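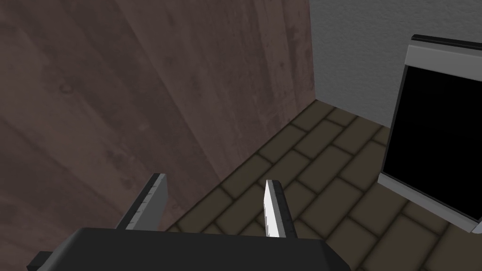

Carroll Truck and Trailer is a repair shop in Brovenport. We fix pickups, vans, box trucks, utility trailers and horse trailers, and we do the maintenance that keeps them from needing to be fixed. We are a general shop, so most days you will find us doing brakes, suspension, bearings, lights and wiring. We also replace decks and bed floors, and for that work we look at a wooden deck with the same attention we give to a frame rail or an axle. If it pulls behind a truck or carries a load, you can call us about it.

Who we are

The shop was opened by Kathleen Ó Súilleabháin, who still runs it. She had been a fleet mechanic before that, working nights on delivery vans, and she kept hearing from drivers who had nowhere to take their own trucks and trailers. The dealers were set up for cars and newer pickups. The heavy truck shops were set up for tractors and did not want a single-axle trailer with a bad light taking up a bay. She rented half of a building on Bovier Street and started with one lift and a floor jack.

The name comes from the man who owned the building, Mr. Carroll. He had sold feed there for years and his sign was still on the wall when she signed the lease. Customers were already calling the place Carroll's, and it seemed simpler to leave it. He was never a partner in the business. We still get asked for him on the phone.

We now have the whole building and the gravel lot behind it. The front half is for trucks and vans. The back half has the tall doors and is where trailers go. Trailers up to 16 feet fit inside with the door closed. Longer ones we can work on with the door open or out on the lot, weather permitting, and in January and February that can mean a wait.

What we do

Brakes and bearings. This is the largest part of our trailer work. We service electric and hydraulic surge brakes, repack and replace wheel bearings, and replace hubs, drums, magnets and controllers. If you bring a trailer in for bearings, we will check the brakes while the wheels are off and tell you what we found. There is no extra charge for looking.

Suspension and axles. Leaf springs, hangers, bushings, shackles and torsion axles. We replace bent axles. We do not straighten them.

Lights and wiring. We trace faults, replace harnesses and sockets, and convert older trailers to LED lights if the owner wants them. We also install hitch wiring and brake controllers in pickups and vans. Please tell us the year and model when you call, as some trucks need a module that we have to order.

Decks and floors. We replace plank decks on utility and car trailers, floors in horse and stock trailers, and wood bed floors in older pickups. Customers can choose the lumber, or we can recommend it. On a horse trailer we will pull the mats and check the boards and the cross members underneath before we quote anything.

Welding. Steel only. We repair tongues, couplers, gates, ramps and cross members. We send aluminum out to a welder we trust, and his price goes on your bill without a markup.

Truck and van maintenance. Oil changes, brakes, shocks, exhaust, cooling systems, belts, batteries, starters and alternators. We do general diagnosis on gas and diesel engines.

What we don't do

We don't rebuild transmissions or engines in house. We don't do paint or collision work, air conditioning, windshields or alignments. We don't work on motor homes, apart from the brakes and lights on a trailer they tow. We can give you the name of another shop in Brovenport for most of these.

We also don't sell trailers. People ask because there are usually several on the lot. They all belong to customers.

How a visit works

Call or stop in to make an appointment. We will ask what you have, what it is doing, and when you need it back. For trailers it helps to know the axle rating, which is normally on a plate near the tongue or on the axle tube. If you can't read it, that's fine. We can measure when it gets here.

Drop-off starts at 7:00 in the morning. If you need to leave a truck or trailer the night before, there is a key slot to the left of the office door. Fill out one of the envelopes and put your phone number on it. Unhitch the trailer in the row closest to the fence and leave the coupler unlocked, or leave us the key. A locked coupler is the most common reason a job starts late.

Once we have looked it over, you will get a written estimate by text, by email or on paper. We don't start work until you have agreed to it. If we find something else along the way, we stop and call. If the extra work comes to less than 10 dollars, such as a bulb or a clip, we will go ahead and note it on the bill.

Old parts are kept until you have picked up. Ask to see them if you'd like to. Some people do and some don't.

Estimates, service reminders and past invoices are kept in a system called Vundedia, which we switched to when the filing cabinets got to be too much. You don't need an account. If you would like copies of your old records, the office can print or email them. Anything from before the switch is on paper and may take a day or two to find.

Prices

We charge by the hour for diagnosis and for welding. Most other work is quoted as one price, including parts, labor and shop supplies. A deposit is required on any special-order part that costs more than 300 dollars, because those usually can't be returned. We take cash, checks and cards. Businesses can apply for an account with monthly billing, and the form is at the office.

Storage is free for a week after a job is finished. After that we charge by the day. We would much prefer that you call and tell us you're running behind.

Our warranty

Our labor is covered for a year. Parts carry whatever warranty the maker gives, and we handle the paperwork. The warranty doesn't cover overloading, bearings that have been under water, or repairs that someone else has changed since. If you use a boat trailer, ask us about bearing service at the end of the season.

If something we fixed isn't right, bring it back and we'll look at it ahead of the regular schedule. If you are too far away to bring it back, call us before you have another shop do the work.

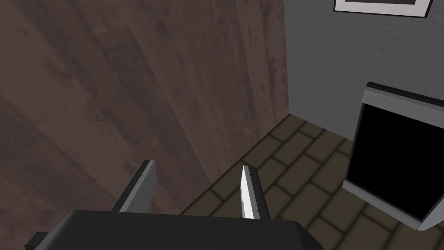 The people in the shop

We have a small crew and most of us do more than one job. Kathleen writes the estimates and does much of the electrical work herself. The trailer side has its own mechanics, and they will generally be the ones to call you if there is a question about your deck or axle. The welder works in the mornings. Whoever answers the phone can look up your job and tell you where it stands.

We hire helpers from time to time, mostly in spring. Experience is good but we have trained people who came to us without any. You need a valid license, and you need to be able to back up a trailer, or be willing to learn. Applications are at the counter.

Fleet customers

We look after vehicles for landscapers, contractors, farms and a couple of local delivery businesses. Fleet work is scheduled in advance so that your trucks aren't all here at once. We keep a list for each vehicle with its mileage, tire sizes and last service, and we send it to you whenever you ask.

Landscapers should book their trailers in before March if they can. After that the lot fills up and we are mostly doing breakdowns.

We can also come to your yard for lights, bearings and inspections on several trailers at a time. We don't weld or do deck work away from the shop.

Inspections before you buy

If you're thinking about buying a used trailer or work truck, we can inspect it first. We check the frame, coupler, axles, brakes, tires, lights and floor, and write down what we find along with a rough cost for each repair. The seller has to agree to bring it in or let you bring it. We won't tell you whether to buy it, and we won't negotiate for you. We also can't do title searches.

Finding us

The shop is on Bovier Street in Brovenport, past the rail crossing on the right. If you are towing, don't use the front entrance, as the turn is tight and there's a ditch. Keep going 200 feet to the second driveway, which goes all the way around the back of the building. You can pull through without having to reverse.

The office has chairs, coffee and a restroom. Dogs are fine on a leash. Please stay out of the work area unless one of us is with you.

For appointments, call the office during working hours. Messages left overnight are returned in the morning. Email is best for fleet billing and for photos of a part you are trying to match.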